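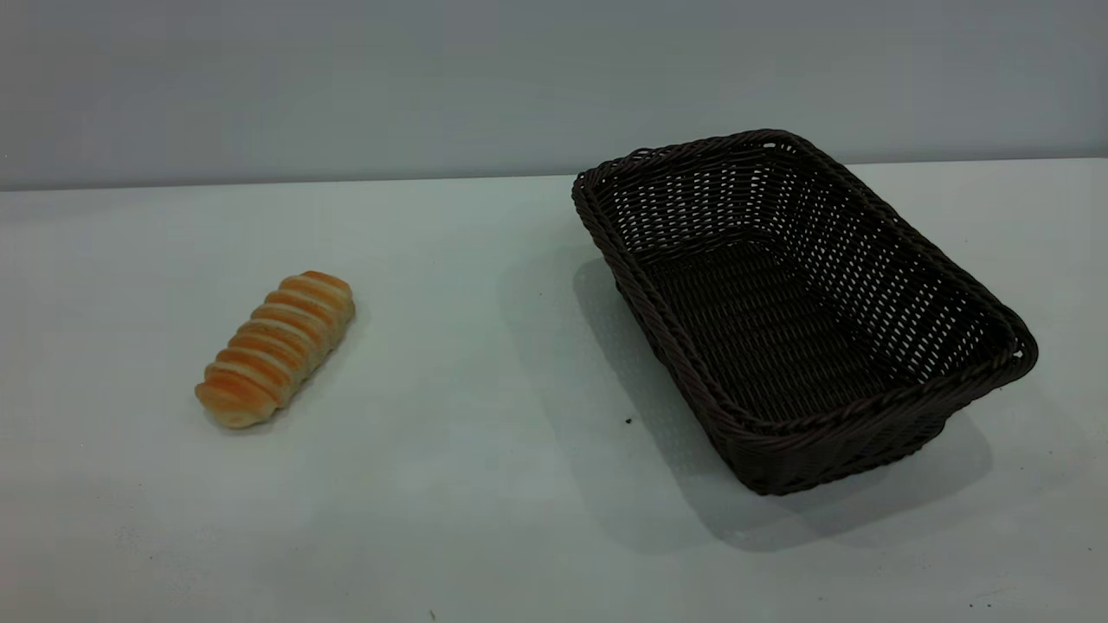

Bread roll and wicker basket

About Vinik

Vinik is a bakery on Mill Street in Plutport. We bake bread, rolls and a small range of cakes, and we sell them over our own counter and to cafes, schools and shops in the area.

How we started

Alasdair Baird and Jolanta Duda met while working nights at a large bread plant outside Stestden. Alasdair ran the ovens and Jolanta was in charge of the dough room. When the plant closed its night shift, they rented a former shoe repair shop in Plutport and put in a secondhand deck oven. The first winter they baked only two kinds of bread, a white loaf and a half rye, and delivered both in Jolanta's station wagon.

The shop next door came up for rent a few years later and we took down the wall between the two. The counter is now on the left as you come in and the bakery is behind it.

What we bake

Our everyday breads are white, half rye, full rye, oat and a seeded wheat. Long rolls and round rolls are baked each morning and again before lunch on Saturdays. The rye breads are made with a sourdough that Jolanta brought from her mother's kitchen. The wheat breads are made with a small amount of yeast and a long, cool rise overnight.

We buy most of our flour from Onyeka, a family mill a short drive north of town. They grind the rye for us a little coarser than their standard bag. Butter and eggs come from farms in the county. We do not use nuts in any of our breads, but we do use them in some cakes, and everything is made in the same room. Please ask at the counter if you have an allergy.

Who works here

Alasdair still does the early bake four days a week. Jolanta handles orders, recipes and training. We take on two apprentices at a time, and they spend their first months on dough before they move to the ovens. Drivers leave at 5 a.m. and are usually back by 9.

Wholesale

We deliver to 40 regular customers in Plutport and Stestden. On a normal weekday that means more than 500 rolls before the shop opens. New wholesale customers are welcome, though the Stestden route is full at the moment and we keep a waiting list for it. Standing orders can be changed up to noon the day before - please call, as email is only read in the afternoon.

Visiting us

Vinik
293 Mill Street, Plutport

Tuesday to Friday 7 a.m. to 5 p.m.
Saturday 7 a.m. to 2 p.m.
Closed Sunday and Monday

We also close for one week every February to service the ovens. The dates are posted on the shop door in January. Parking is behind the building, entrance from the side street.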